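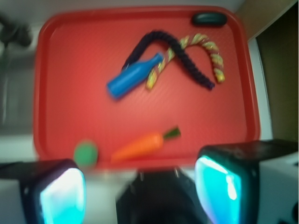

Cuaderno del taller, mayo, 9:40

Bandeja roja: cuerdas y juguetes

Empiezo con el lote de piezas sueltas. Sobre la bandeja roja están la cuerda trenzada azul marino, la retorcida amarilla y tostada, la botella azul de plástico y la zanahoria naranja. También las dos piezas verdes pequeñas, que siguen sin ficha. Las apunto como "verde oscura ovalada" y "verde redonda" hasta encontrar la hoja de Cultik.

Peso total del lote con bandeja: 435 g. Falta pesar la bandeja sola.

Las cuerdas se cruzan y la botella cae encima de las dos. Para medirlas hay que sacar primero la botella y luego levantar la amarilla por un extremo. No tirar de la azul marino mientras sigan cruzadas, que el trenzado se abre en las puntas.

11:15

Lavado de los juguetes de plástico: agua a 40 grados, jabón neutro, 2 minutos. Las cuerdas no van al agua todavía. Pregunté a Hellström por el tinte y no han contestado.

La etiqueta de Stenwood pide secado en plano. Uso la rejilla de la estantería baja, la grande está ocupada con lo de Jivitell.

Pendiente:
Pesar la bandeja vacía.
Medir las dos cuerdas estiradas, sin tensar.
Buscar la referencia de las piezas verdes.
Pedir bolsas con cierre, caja de 200. Las que quedan son pequeñas para la botella.

Si alguien necesita la bandeja, que pase el lote entero a la caja gris y lo anote aquí debajo.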